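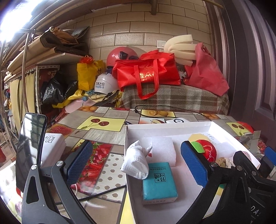

Wie lange bleiben Versandkartons in privaten Haushalten, bevor sie der Altpapiersammlung zugeführt werden?

Die Verweildauer hängt vor allem von Größe und Wandstärke des Kartons ab; kleine, stabile Schachteln werden häufig über mehrere Jahre als Aufbewahrungsbehältnis genutzt, große Kartons meist innerhalb weniger Wochen entsorgt.

Abbildung 4: Offener weißer Karton mit Taschentuchpackung, zusammengeknotetem Tuch und weißem Schaumstoffblock auf einem Tisch mit Wachstuch.

4.2 Nachnutzung kleinformatiger Kartonagen

Die in Abschnitt 4.1 dargestellten Stoffstromdaten erfassen Kartonagen erst zu dem Zeitpunkt, an dem sie den Haushalt verlassen. Über die Phase zwischen Lieferung und Entsorgung geben sie keine Auskunft. In der abfallwirtschaftlichen Literatur wird diese Phase in der Regel als Zwischenlagerung behandelt und mit einem pauschalen Zeitabschlag berücksichtigt. Die Haushaltsbefragung in Varnau und Tarkeck legt nahe, dass diese Annahme für kleinformatige Kartonagen nicht haltbar ist.

Befragt wurden 1190 Haushalte, verteilt auf beide Gemeinden. Stichtag der Bestandsaufnahme war der 15.09.2019. Die Haushalte wurden gebeten, sämtliche in der Wohnung befindlichen Kartons mit Ausnahme von Umzugskartons zu erfassen und für jedes Stück den gegenwärtigen Inhalt, den Aufbewahrungsort sowie das geschätzte Alter anzugeben. Kellerräume und Dachböden waren einzubeziehen, gewerblich genutzte Räume nicht. Eine Nacherhebung im Oktober diente der Klärung unvollständiger Bögen; neue Haushalte wurden dabei nicht aufgenommen.

Für die Auswertung wurden die Kartons drei Nutzungsklassen zugeordnet. Als ruhend gelten Kartons, die leer oder ausschließlich mit dem ursprünglichen Füllmaterial aufbewahrt werden. Als zweckgebunden gelten Kartons, in denen weiterhin der gelieferte Gegenstand liegt, etwa Schuhe oder Haushaltsgeräte. Die dritte Klasse, im Folgenden als gemischte Nachnutzung bezeichnet, umfasst Kartons mit Inhalten, die untereinander keinen erkennbaren sachlichen Zusammenhang aufweisen. Eine Zusammenstellung von Papierwaren, Textilien und Schaumstoff, wie sie in Abbildung 4 zu sehen ist, fiele nach dem Kodierschema in diese dritte Klasse.

Die Abgrenzung zwischen ruhender und gemischter Nutzung bereitete bei der Kodierung die größten Schwierigkeiten. Polster- und Füllmaterial verbleibt oftmals auch dann im Karton, wenn dieser längst anderen Zwecken dient. Wir sind deshalb dem Vorschlag von McAlister gefolgt, Füllmaterial nur dann als eigenständigen Inhalt zu werten, wenn daneben mindestens ein weiterer Gegenstand vorhanden ist. Ruby-Lee McAlister hat dieses Verfahren in ihrer Vorstudie in Arance entwickelt und dort an 100 Haushalten erprobt. Die Übereinstimmung zwischen den Kodierenden verbesserte sich dadurch in unserer Erhebung deutlich, blieb aber bei Kartons in Kellerräumen unbefriedigend. Die Angaben der Befragten waren hier häufig so knapp gehalten („Diverses“, „Reste“), dass eine Zuordnung unterbleiben musste.

Hinsichtlich der Aufbewahrungsorte ergibt sich ein klares Bild. Ruhende Kartons finden sich überwiegend in Keller und Abstellraum, zweckgebundene in Schränken des Schlaf- und Flurbereichs. Kartons der gemischten Nachnutzung konzentrieren sich dagegen auf Küche und Wohnraum. Sie stehen auf Fensterbänken, Anrichten und Tischen und werden nach Angabe der Befragten täglich oder mehrmals wöchentlich zur Hand genommen. Dieser Befund ist für die Frage der Verweildauer von Bedeutung: Ein Behältnis, das in den Tagesablauf eingebunden ist, wird erst ersetzt, wenn es seine Form verliert oder sichtbar verschmutzt ist.

In Varnau liegt der Anteil gemischt genutzter Kartons merklich höher als in Tarkeck. Ein Zusammenhang mit der Wohnfläche ließ sich nicht nachweisen. Eher dürfte die unterschiedliche Organisation der Altpapiererfassung eine Rolle spielen. In Varnau wird Papier über zentrale Sammelstellen angenommen, zu denen es von den Haushalten gebracht werden muss; in Tarkeck erfolgt die Abholung am Grundstück. Wo der Entsorgungsweg länger ist, verbleiben stabile Kartons offenbar eher im Haushalt und finden dort eine Verwendung. Der umgekehrte Schluss, eine bequemere Abholung verdränge die Nachnutzung, wird durch die vorliegenden Daten allerdings nicht gestützt. In den freien Antworten verweisen Befragte aus beiden Gemeinden auf dieselben Beweggründe, namentlich auf die passende Größe, den gut schließenden Deckel und die Scheu, etwas Brauchbares wegzuwerfen.

Bemerkenswert ist ferner die Rolle der Farbe. Weiße und bedruckte Kartons werden signifikant häufiger im Wohnbereich aufgestellt als unbehandelte braune Wellpappe, auch bei vergleichbaren Abmessungen. Stubbs führt diesen Effekt in seiner Untersuchung zur häuslichen Ordnung auf die Nähe weißer Kartons zu käuflichen Aufbewahrungsboxen zurück. Unsere Daten sind mit dieser Deutung vereinbar, erlauben jedoch keine Prüfung, da die Anschaffung von Aufbewahrungsboxen nicht erhoben wurde.

Für die Stoffstrombilanz folgt aus den Ergebnissen, dass der im Haushalt gebundene Bestand an Kartonagen bislang unterschätzt wird. Legt man die in Varnau ermittelten Werte zugrunde, so befinden sich in einer Wohnanlage mit 600 Wohneinheiten zu jedem Zeitpunkt bis zu 2000 Kartons in gemischter Nachnutzung. Diese Menge tritt in keiner Entsorgungsstatistik in Erscheinung. Sie ist im Gewicht gering, wirkt sich jedoch auf die Berechnung der Rücklaufquoten aus, sofern diese auf die im selben Jahr in Verkehr gebrachte Menge bezogen werden.

Einschränkend ist auf zwei Punkte hinzuweisen. Erstens beruhen die Altersangaben auf Selbstauskünften. Bei Kartons mit Versandetikett konnte das Lieferdatum abgelesen werden; in diesen Fällen lag die Schätzung der Befragten überwiegend zu niedrig. Für Kartons ohne Etikett ist daher eine Verzerrung in dieselbe Richtung anzunehmen. Zweitens wurden Haushalte, die innerhalb der letzten zwölf Monate umgezogen waren, nicht gesondert ausgewiesen. Ein Umzug führt erfahrungsgemäß zur Auflösung älterer Bestände und zugleich zum Zugang neuer Kartons. Beide Effekte können sich in der Summe ausgleichen, verändern aber die Altersverteilung. Die Auswertung in Abschnitt 4.3 beschränkt sich aus diesem Grund auf die etikettierten Kartons beider Gemeinden.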